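Viktória Borbély talks about plaster the way other people talk about bread, and after ten minutes in her kitchen in Tremholm I was ready to go home and strip my own walls.

She started in April, when she and her cousin Bence Jakab took on the old post house at Plalley. "Every room had been papered over and over," she says. "We pulled one corner and the whole lot came away in my arms like a duvet! And under it was lime, proper lime, hardly a crack in it."

She had never held a trowel. Imre Vincze, a retired plasterer from two streets down, lent her one of his and came round most evenings at 6 to see how she was getting on. "He'd run his palm over the wall and say nothing, and I'd know I had to do it again," she laughs. "The stairwell I did four times. I love that stairwell."

What she likes best is the waiting. A lime coat wants damp air and patience, and she would hang wet sheets in the doorways and go off to read. Bence, who prefers things finished, painted the window frames twice over to keep busy.

Colour came last, and it is where she really lights up. She mixes her own limewash from earth pigments, in old jam tubs with the recipe scribbled on the lid. "It goes on like dirty water and you think, oh no, what have I done. Then you come down the next morning and it's glowing - I was dancing about in my socks."

Her advice to anyone starting out is to paint a big patch and live with it for a week.
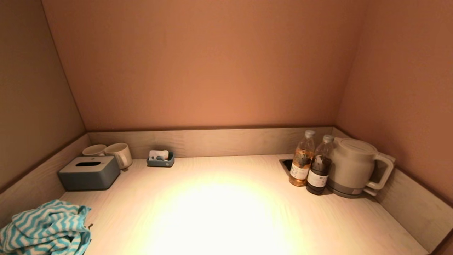 "And look at it at breakfast and again at bedtime," she adds, "you'll swear somebody has swapped the tub."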